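Condori Warm Homes Project
Interim progress report to the Flomen Fund
Report date: 25/07/2024
Prepared by: Aishwarya Suvarna, project lead

1. Purpose of this report

This report covers work since the grant agreement was signed in March. It sets out progress on recruitment, monitoring and advice visits, the position on spending, and two matters on which we need a decision from the Fund.

2. Background

The project tests whether low-cost measures reduce bedroom damp in rented flats on the Condori estate. The flats have solid external walls and electric panel heaters. Most were fitted with replacement windows without trickle vents, and tenants report condensation on the glass and mould behind furniture placed against outside walls. The measures under test are draught-proofing of internal doors, a humidity-controlled extractor fan in the bathroom, and a home visit covering heating times, ventilation and the drying of clothes.

3. Recruitment

The target was 50 households. All 50 have signed consent forms, and 29 have had a first visit. The remaining visits are booked. Recruitment was slower in the north block, where the landlord's contact list was out of date and letters were returned. Senad Dumitrescu replaced the letters with door-to-door calls in the early evening, and the response improved.

4. Monitoring

Each household receives one temperature and humidity logger for the main bedroom, placed on an internal wall at bed height and away from the heater. Readings are taken every 10 minutes and downloaded at the second visit. The loggers were supplied by Setent and checked against a reference instrument before issue. Four read high on humidity and were returned. Replacements have arrived and passed the same check.

The first downloads show overnight humidity rising steadily after the bedroom door is closed and falling slowly in the morning. No conclusions should be drawn from these readings, as they cover the warmer months only. The comparison that matters is between this coming winter and the landlord's records for the last one.

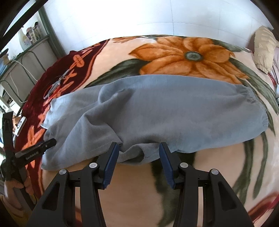

5. Advice visits

Visits follow a written script prepared by Wian Oosthuizen. The script has been revised once. The first version dealt with heating before ventilation, and tenants with prepayment meters tended to spend the whole visit on tariffs. Ventilation now comes first, and tariff questions are referred to the estate's existing money advice service.

Indoor drying of laundry remains the most difficult subject. The drying room in the south block has been locked for some time and the north block has none. Advising tenants to dry clothes elsewhere is of little use where there is nowhere else. The script now recommends drying in the bathroom with the door shut and the fan running.

6. Installation

Fan installation is behind schedule. The contractor, Gullero, found that the bathroom lighting circuits in the north block had to be tested before any new connection could be made. Testing is under way. Door draught-proofing is unaffected and is being fitted on the day of the first visit where the tenant agrees.

7. Spending

Spending is within budget overall. Printing and postage are overspent following the returned letters, and travel is underspent. Circuit testing was not included in the original budget.

8. Decisions requested

a) Approval to move the travel underspend to circuit testing.
b) Agreement to extend the monitoring period to the end of March, so that late installations still give a full set of cold-weather readings.

Shahram Ghasemi will send revised budget tables separately. Queries on the logger data should go to Milovan Atanasov.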